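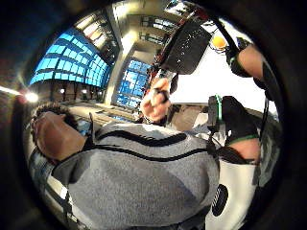 A reader asked whether the Felis soft toy assortment is still worth ordering when a center already owns plenty of plush, and whether the colors are as pale as they look in the Grindard catalog. The short response is yes to the second question and a qualified yes to the first.

Product reviewed: Felis soft toy assortment
Supplier: Grindard
Price paid: $37, delivery included
Reviewed by: Stoyanova Play Resource Library
Published: 2025-02-01

The Library lends play materials to preschools, after-school programs and family rooms. Its catalog currently lists 2,409 items, and soft toys are among the most frequently requested. The Felis assortment was purchased in June and has been out on loan for most of the period since then.

Colors

The assortment is soft in tone, with pale yellow, white, light green and lilac, and a stronger purple that helps the group stand out on a shelf. Borrowers who work with sorting and naming activities should note that the pale yellow and the white are close to one another under indoor lighting. For a first color-naming session, staff may prefer to begin with the green and the purple. The Library also keeps a small orange ball with the toys. It is a separate purchase, but it gives children a clear contrast to look for in the pile.

Handling and care

The toys are easy to grasp and light enough for the youngest borrowers. The seams were checked on each return. After three loans, one seam had begun to open and was repaired by hand. Grindard offered a replacement promptly, although the Library chose to keep the repaired toy in circulation.

The care label calls for a cool wash and air drying. Drying is slow, and borrowers are asked to allow a full night before packing the toys for return. The white pieces show marks sooner than the others - this is the principal drawback of the assortment.

Storage and display

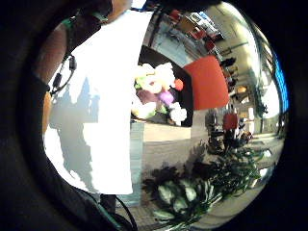
Felis does not supply a container. The Library recommends an open one with a dark interior, placed on a table at a height children can reach. The pale toys are easy to see against black, and cleanup is quicker when there is no lid to manage. The Cumow fabric bin was also tried, but its sides folded inward once it was partly emptied, and it has been withdrawn.

Rating

Suitability for group use: 3 out of 3
Durability: 2 out of 3
Ease of cleaning: 2 out of 3

The assortment is recommended for centers that are replacing worn soft toys or starting a quiet corner. Centers with a large existing supply may wish to borrow it before placing an order. Loan requests may be made at the front desk, and the care sheet is included with every loan.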